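Keeping a Two-Arm Cell in Good Order: Bench Tips

I look after one cell with two arms at Brotholm, and most of my time goes into small housekeeping. These are the habits that stayed with me.

Hang what you can. Everything that lies on the floor panel will one day be in the way of an elbow. I put wire baskets on the extrusion rails and tie them at both ends and in the middle, then I pull hard on each one before I switch on.
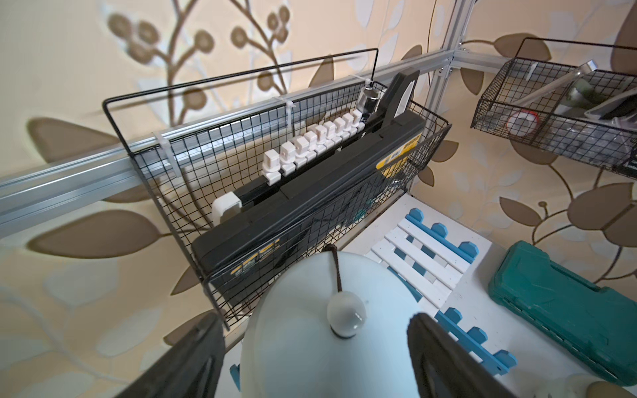 Basket on the rail, held with white zip ties.

Check the ties every September, when the heating starts and the air in our room gets dry. Old ties become brittle. I keep 16 spare ones in a jam jar.

Next, the bolts of the base mounts. Mark each bolt head with a thin line of paint pen across to the rail. When the line is broken, the bolt has moved. Tighten with the power off, and go from one side to the other in two rounds. After this, move each arm slowly by hand through its reach and watch the cable at every joint -- it should never go tight. 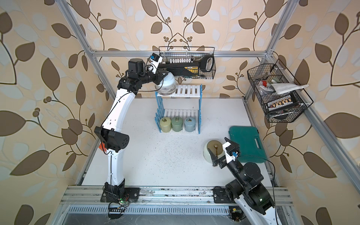
Matěj Štefanec wrote to me that he leaves a finger of slack at the elbow and no more, as a bigger loop caught on his rail and cost him a connector. I tried his way and I kept it.

Now the floor. Crumbs and dust go into the rail grooves, and from there into everything. Brush first, vacuum second, wipe last. I use plain water with one drop of dish soap on a cloth that is only damp. Purneo spray also works, but it left a film on our panel and I stopped with it. Scratches I leave alone. Sanding makes a dull patch, and dirt likes it. 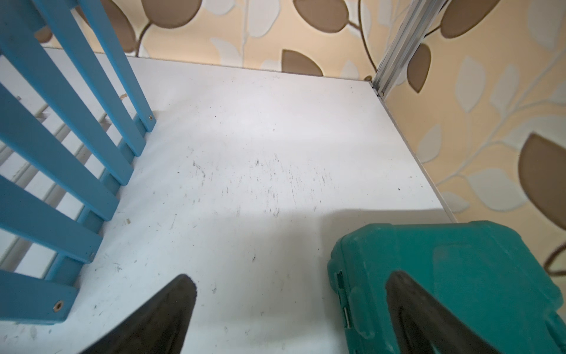 Scuffs on the white panel, and the blue rail next to them.

Finger pads need a wipe too, nearly every 324 cycles in our case. Kenta Kudo taught me to do it with the jaws fully open. 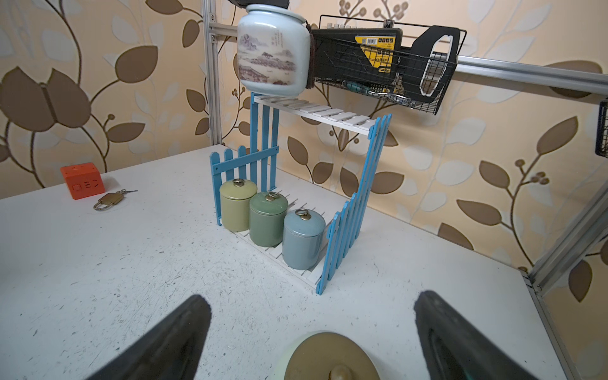

After cleaning I always run a short test at low speed, before the real work. Choose things of different shape, and begin with the one that would not break. Lids with a ring on top, such as the three on the lower shelf, are good for checking if the fingers close in the center. A padlock is harder, being low and flat on the table. If the arm misses by the same amount 2 times, look at the wrist screws before you touch any settings.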